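Workshop notebook, Mamoldale pottery
October, entry 11 - glaze tests, the ash series again
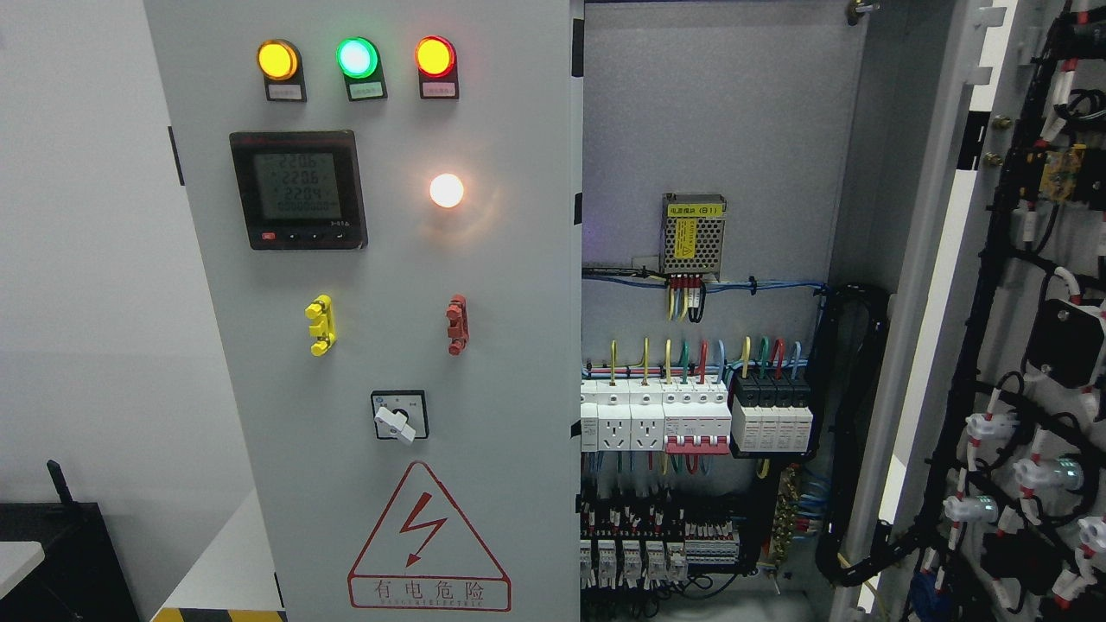 Carrying on from the last entry, where I had got as far as washing the second bucket of ash and had not yet decided how coarse to leave it. I have now sieved it through the 60 mesh only. Gudrun wanted 100. We agreed to split the bucket and do both, so the tiles are marked C for coarse and F for fine, followed by the line number. Please don't use C for cobalt in this series, as we did in the spring, because I spent a whole morning then sorting out which was which.

Ash is from the Gastard orchard, mostly apple with a bit of hawthorn hedge in it. The earlier batch from the same place was nearly all apple. I don't expect the hawthorn to matter much but it is a different batch and should be treated as one. It went through three changes of water, a day each, and was still slippery on the fingers after the second. Gloves for that job. Pirjo did the first change without and had sore hands for the rest of the week.

The dry ash weighed less than I had hoped. There is enough for the tests and for one small bucket of glaze, and that's the lot until they burn again after pruning.

Recipes

Base is still the old one, by dry weight:

Ash 50
Potash feldspar 30
Ball clay 20

I have moved along the line in steps of five, taking from the ash and giving to the feldspar, with the ball clay left alone. So:

Line 1: ash 50, feldspar 30, clay 20
Line 2: ash 45, feldspar 35, clay 20
Line 3: ash 40, feldspar 40, clay 20
Line 4: ash 35, feldspar 45, clay 20
Line 5: ash 30, feldspar 50, clay 20

Then a side branch off line 3 with quartz put in place of half the clay:

Line 3Q: ash 40, feldspar 40, clay 10, quartz 10

Each mixed at 100 g dry. The fine ones took up more water than the coarse to get to the same thickness, and 3Q settled hard in the cup within an hour. It would need bentonite if we ever made a bucket of it. I stirred it before each dip and that was good enough for tiles.

Clay bodies

Two bodies, the smooth stoneware we throw with and the Farooqui crank that Gudrun uses for the big planters. Tiles are the L-shaped ones, extruded and cut, with a ridge combed across the top and a smooth patch below it. Bisque was the ordinary 1000. A few of the crank tiles had lime pops in the back but none on the face, so I used them.

Every tile got one dip over the whole face, three seconds, and a second dip over the top half once the first had gone matt. Where I lost count I wrote "long" on the back in oxide. There are two of these, C4 on crank and F2 on smooth.

Firing

Same programme as the last ash firing, so that we can compare:

100 an hour to 600
150 an hour to 1240
Slower to 1265, then soak 20 minutes
Off, and no opening until below 100

Cone 8 down flat on the bottom shelf, 9 at about three o'clock. On the top shelf 8 was bent over but the tip had not touched. The top has been cooler in the last few firings and I think we have to accept that as the way this kiln is, or put the thirsty glazes at the bottom. Gudrun thinks the top element is getting tired. She may be right. The resistance ought to be checked before we pay for a new one, and I have put it on the list by the door.

I had the tiles on the bottom and middle shelves, coarse on the left and fine on the right, with a catch tray of old bat wash and alumina under lines 1 and 2. Good thing too. C1 on smooth ran off the foot and into the tray, and F1 on smooth stopped with a fat drip just short of it.

Results, smooth body

C1. Ran. Green to brown where thick, with the rivulets people like in ash glazes and a dry yellow skin where it had drained off the top ridge. Handsome on a tile and a menace on a pot. Would do inside a shallow dish if the foot were left well clear.

C2. Still runny but stayed on. Rivulets shorter. Better colour than C1 I think, a clearer green. Small specks of something dark, probably charcoal that came through the coarse sieve.

C3. Stable. Rivulets only in the double dip. Slightly milky where it pooled under the ridge. This is the one I would put on bowls.

C4. Smooth and glossy, nothing much to look at. Crazed.

C5. As C4, with more crazing.

F1. Much as C1, evener. The fine ash gives a flatter surface all round and I miss the broken look.

F2. Marked long. Thick, green, with a fat roll at the bottom edge. Can't be compared fairly with C2 and should be done again.

F3. Quiet pale green, very even. Pirjo likes this one best and would like it for the mugs. It crazes, but only faintly, and I couldn't find it without ink.

F4, F5. Crazed, glossy, greyish. No interest.

C3Q and F3Q. Stiffer and whiter. F3Q has a satin surface where thin. No crazing to be seen on either, even with ink. Worth following up. If the quartz cures the crazing at half that amount we could keep more of the green.

Results, crank

All browner, as you would expect with the iron in the body. The coarse ones are hard to tell from the fine ones on this clay. C1 did not run off, which surprised me, so the rough surface must be holding it. C3 and F3 both went a treacle colour on the edges of the ridge and a dull olive elsewhere. C4 (long) blistered along the top. I don't know whether that is the thickness or one of the lime tiles, and it needs repeating on a sound tile.

Gudrun held the crank C2 against the planter she has in the window and said it was what she wanted. Before she glazes anything large I would like to see it on a vertical surface longer than a tile. I suggested a cylinder, 30 cm or so, glazed all the way down with a dish under it. She'll throw one.

Ink test

Did this on all the smooth tiles after they had stood for two days. Black drawing ink, wiped on, left ten minutes, wiped off with a damp cloth. Results as given above. I'll look at them again in a month, as the last series had one that showed nothing at first and was crazed all over by Christmas.

I also left C3, F3 and F3Q half in a jar of vinegar overnight. C3 lost its shine below the line, easy to see when tilted to the window. F3 perhaps a little. F3Q no change that I could see. So C3 isn't for anything that will hold salad or lemon, whatever I said above about bowls. It could go on the outside with the liner inside. The vinegar test is only a rough guide and if we mean to sell tableware in any of these we should pay for a proper leach test.

Other things while I think of it

The feldspar is a new bag from Drerkton. The old one was down to the last scoop and I used it for line 1 only, before I saw how little there was. So line 1 has old feldspar and the others have new. Sloppy of me. I have kept a spoonful of the old in a labelled jar and will mix one line 1 with the new to see if there is any difference.

The small scales drift. They read 2 g over with nothing on them after an hour's use and have to be set back to zero. I was checking between each weighing from line 2 onwards. Cups for line 1 may be a shade off. That makes two reasons to repeat it.

Test tile numbers: this series starts at 134 in the big book, smooth first and then crank, in the order listed above. The tiles are strung on wire in that order and hanging on the third nail. The C1 that ran is in the box underneath with its bit of kiln tray still attached, as I couldn't get it off without breaking the foot. Mind the edges.

The 60 mesh sieve has a small tear at the rim. I taped it from the outside. It will do for ash but not for slips.

To do

Repeat F2 smooth with a proper three-second dip.
Repeat C4 crank on a tile without pops.
Repeat line 1, coarse and fine, new feldspar, scales zeroed.
Quartz at 5 with clay at 15, on line 3 and line 2.
F3 on four mugs from Pirjo's seconds, liner inside, bottom shelf.
Cylinder for Gudrun in C2.
Ask at Gastard when they mean to burn the prunings and whether they could keep the hawthorn out of it.
Buy bentonite.

Added later, same evening. Pirjo asked why I don't try the ash unwashed. We did once, before she came. It was more fluid still and the glaze went lumpy in the bucket after a week, and the notes for it are in the green book near the back. I wouldn't mind doing a single tile of line 3 unwashed for comparison, as there is a jam jar of the raw ash left on the windowsill. If she wants to mix it, she should wear a mask as well as the gloves, and use the cup with the lid.

She has put her name against it on the board. Tile to be marked U3.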